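Salt in the Stone

The chapel at Sorthorpe stands on the last piece of firm ground before the mouth of the Uron. It has a single room, a slate floor and a niche in the east wall holding a limestone figure of a woman with a boat in her arms. Fishing families have left candles in front of her for as long as there are written records of the place. In March the sea came over the bank at high tide, pushed the chapel door off its hinges and stood in the room overnight.

The figure did not fall. An iron pin set in lead fixes her to the sill of the niche, and the pin held. The water reached her waist and left a brown line across the hull of the boat. Most people in the village took this as good news, and in the short term it was. The damage from seawater in limestone starts later, when the stone begins to dry.

Limestone of this kind is full of small connected pores. Seawater enters them by capillary action and climbs well past the flood line. As the surface dries, water moves outward from the core and carries dissolved salt with it. If evaporation takes place on the face of the stone, the salt forms a white crust that can be brushed away. If it takes place just behind the face, crystals grow inside the pores and press against their walls. The surface then comes off as powder or thin flakes, and carved detail goes first.

Eoin Sheehan, a stone conservator based in Jirnham, was asked to look at the figure eight days after the flood. His first instruction was to turn off the heaters. Well-meaning neighbors had placed two electric units in the aisle to dry the building, and the air had become warm enough to pull moisture out of the walls quickly. He replaced them with open windows fitted with mesh, and hung damp cotton sheets in front of the niche to slow the drying further.

"Fast drying is what people want, and for a carpet it is correct," he says. "With a porous stone you are deciding where the salt will come out. You want it on the outside, and you want it late."

Removing the figure was considered and rejected. The pin is bedded in lead that has spread under the base, and cutting it free would have meant running a saw within a finger's width of wet, weakened stone. Treatment was therefore done in the niche, which is narrow and lit by one window.

The method is an old one. A paste of paper pulp and clean water is pressed onto the stone in a layer as thick as a thumb. Water passes from the paste into the pores and dissolves the salt. As the paste dries from its outer side, the flow reverses and the salt moves into the pulp. The dry layer is then peeled off and a sample is soaked in a measured quantity of clean water, and the conductivity of that water gives a reading of how much salt came away. The sample from the boat, taken after the first round, read 1,930 microsiemens per centimeter. Sheehan stops when readings fall below 200 and stay there. The boat took 7 rounds.

The head and shoulders had never been under water but showed salt as well, at lower levels. Some of it had risen from below. The rest is probably older, carried in by wind over many winters – the chapel door has never fitted well. These parts were given a thinner paste with fine clay added, which holds better on undercut surfaces such as the folds of the veil.

Loose flakes along the hull were set back with a lime grout placed by syringe. No coating was applied. A water repellent would trap whatever salt remains and move the drying zone to the worst possible depth. Sheehan also declined to remove the brown line. It is fine silt held in the outer pores, does no harm, and cleaning it would take surface with it.

The wall behind the niche remains the larger problem. It was repointed with hard cement a generation ago, so moisture leaves through the stones instead of the joints. The Lebrun yard in Jirnham has quoted for raking out the cement and replacing it with lime mortar, starting on the seaward side. Until that work is finished, salt can still migrate from the wall into the sill, and the figure will be tested each spring.

Candles are allowed again, on a stand set back from the niche. The door has been rehung with a gap at the bottom for air. 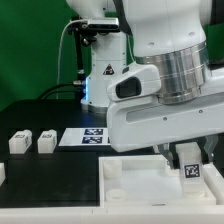 A white block with a square black-and-white marker, held in a two-fingered gripper.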